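レコードを最後まで聴く夜のこと

若いころ、わたしはアルバムというものを頭から順に聴くのが当たり前だと思っていました。好きな曲が三曲目にあろうと九曲目にあろうと、とにかく一曲目に針を落として、お茶をいれて、座って待つ。それがいつの間にか、好きな曲だけを拾って聴くようになり、そのうち途中で次の曲へ飛ばすようになり、気がつけば一枚を通して聴いたのがいつだったか、思い出せなくなっていたのです。われながら薄情なものだと思います。

そんなわたしをもう一度椅子に座らせてくれたのが、Achilleas Kourkoulasという歌い手の『Relis』でした。ギリシャの港町の生まれで、いまは北のほうに移り住んで、ひとりでこつこつと録音をしている人です。声は低くて、すこし鼻にかかっていて、最初に聴いたときは正直なところ、うまいのかどうかもよくわかりませんでした。ただ、一曲目が終わっても立ち上がる気になれず、二曲目が終わるころには湯呑みのお茶がすっかり冷めていました。

出しているのはJorkleyという小さなレーベルで、カタログを眺めても、あまり商売っ気のある並びには見えません。波の音と手回しオルガンだけの盤があるかと思えば、つぎの番号は子どもの合唱だったりする。そのカタログのなかで『Relis』もやはり浮いていて、浮いたもの同士、なんとなく仲良く並んでいるようなところがあります。初回のプレスは338枚だったそうで、どうしてそんな半端な数になったのか、わたしは知りません。知らないままのほうが楽しいような気もして、調べずにおいてあります。

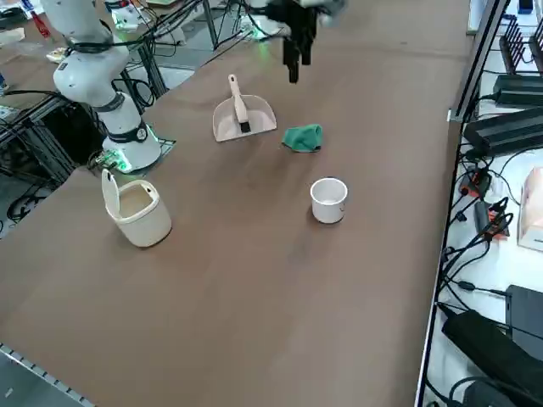
曲順にこだわるのは聴き手の感傷にすぎないのではないか、というお便りを村瀬さんからいただきました。作り手だって、締め切りの前の晩にえいやっと並べただけかもしれない。自分は昔から気に入った曲だけをカセットに録って、自分の順番で聴いてきたし、そのほうがよほど音楽と親しくなれた気がする。『Relis』も四曲目から聴きはじめて、一曲目は最後に回している。そのほうがずっといい、とも書いてありました。

これには唸りました。じつはわたしも、お便りのとおりに四曲目から聴いてみたのです。すると、たしかにいい。四曲目の「Trunitz」は、ほとんど歌詞のない、口笛と弦だけの短い曲で、これが幕開けに来ると、窓をいっぱいに開けたような気分になります。そして一曲目が最後に来ると、これがまた、帰り道のように聞こえる。悔しいけれど、村瀬さんの並べかたには筋が通っています。カセットの話も懐かしくて、わたしの押し入れにも、曲名の字がにじんで読めなくなったのが何本も眠っているはずです。

それでもわたしは、元の順番に戻ってしまいました。理由はたぶん、三曲目の終わりかたにあります。三曲目の「Karamanlidis」は、この盤のなかでいちばん長い曲で、7分あまり、同じ節がすこしずつ形を変えながら続いていきます。はじめは爪弾きのギターだけ、そこに足踏みのような低い太鼓が入り、やがて女の人の声が遠くで重なって、さてこれから盛り上がるぞというところで、すっと全部が引いてしまう。残るのは部屋の空気の音だけです。椅子がきしむような音まで入っています(うちの椅子かと思って、何度か腰を浮かせました!)。そのあとにあの口笛が来るのですから、たまりません。待たされた分だけ、口笛が甘いのです。

待つ、ということを、わたしたちは音楽を聴くときにあまりしなくなりました。べつに昔がよかったと言いたいのではないのです。昔は昔で、ラジオの前でお目当ての曲を待ちながら、間の曲に文句ばかり言っていたのですから、あれを美しい忍耐の時間と呼ぶのは図々しいというものでしょう。母など、台所から「まだその曲かからないの」と、わたしよりもじれていました。ようやくかかったと思えば司会者のおしゃべりが前奏にかぶさり、親子で声をそろえて「黙っていて」と叫んだものです。

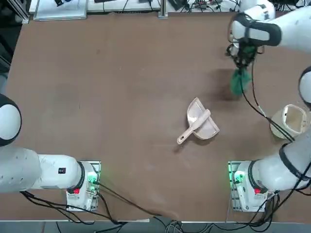

その文句を言っていた間の曲のほうを、いまになってよく覚えているのが不思議なところです。お目当てだったはずの歌は、何度も聴きすぎて、もう輪郭がすり減ってしまいました。けれど、しぶしぶ聴かされた名前も知らない楽団のワルツは、出だしの二小節だけ、いまでも口をついて出てきます。洗い物をしているときなど、自分で歌っておいて、はてこれは何だったかと手が止まる。それきり思い出せないのですが、困りもしません。

『Relis』にも、そういう曲がいくつかあります。たとえば六曲目。はじめのうちは、はっきり言って退屈でした。単調なリズムの上で、魚の名前らしきものを延々と並べているだけに聞こえるのです。付属の紙に訳がついていて、読んでみると、やはり魚の名前でした。網からあがった順に呼んでいるのだとか。ところが二十回、三十回と通しているうちに、この曲が来ると肩の力が抜けるようになってきました。聴きどころが何もないおかげで、ぼんやりできるのです。ぼんやりしたまま七曲目に入ると、急に言葉が耳に立ってきて、ああ、これは別れの歌だったのかと気づく。飛ばしていたら、七曲目はいまも「きれいな曲」のままだったでしょう。

Kourkoulas自身は、曲順についてあまり多くを語っていません。付属の紙の最後に短い文章があって、録りためた曲は100ほどあり、それを何か月もかけて減らしていったこと、残った曲は残った順に並べたことが、そっけなく書かれています。残った順、というのがどういうことなのか、何度読んでもよくわからないのですが、締め切りの前の晩にえいやっと、というのとはだいぶ様子が違うようです。村瀬さん、いかがでしょう。もっとも、作った人がどれほど考え抜いた順番でも、聴く人の部屋に届いてしまえば、あとはその人のものです。そこはわたしも、お便りに賛成なのです。

音の話もすこしだけ。わたしは機械には疎いほうで、使っているプレーヤーもスピーカーも、長いことそのままです。いい装置で聴けばもっと違うのだろうと思いながら、この盤に関しては、あまり気になりません。もともとの録音がどこか遠いのです。歌い手が目の前に立つというより、隣の部屋で歌っているのを、襖ごしに聴かせてもらっている感じ。ですから音量もほどほどがいいようで、大きくしてみた晩は、襖を無理に開けてしまったようで落ち着かず、すぐにつまみを戻しました。

聴く時刻は、夜の十時すぎに落ち着いています。朝にかけてみたこともあるのですが、一曲目の暗さがどうにも味噌汁に合いません。夕方は近所の子どもたちの声が入って、これは悪くなかった。とくにA面の終わり、ギターの音がまばらになるあたりに、外から「またね」と聞こえてきたときは、盤に入っている声かと思って、翌日わざわざ確かめたくらいです。もちろん入っていませんでしたが、それ以来わたしの頭のなかでは、あの曲には必ず「またね」がついてくるようになりました。

盤をひっくり返すひと手間のことも、書いておきたいと思います。あれを面倒だという人の気持ちはよくわかります。わたしも冬の夜など、こたつから出るのが嫌で、A面だけで終わりにしたことが何度もありました。ただ、この盤はB面の頭にあの魚の歌が来るのです。立ち上がって、腰を伸ばして、盤を返して、戻ってきたところに魚の名前。張りつめて聴きはじめる必要がまるでない。足をこたつに入れ直す時間まで見込んであるようで、わたしはひそかに感心しています。

七月には、Jorkleyから次の盤が出ると聞いています。今度は2枚組だそうで、とすると面は四つ、立ち上がるのも三回。さすがに一晩で通せるかどうか、いまから心配をしているところです。村瀬さんはきっと、届いたその日に好きな面から聴きはじめて、早々にご自分の順番をこしらえてしまわれるのでしょう。できましたら、その並びをまたお便りで教えてください。わたしはまず一枚目のA面から、お茶をいれて、始めるつもりでおります。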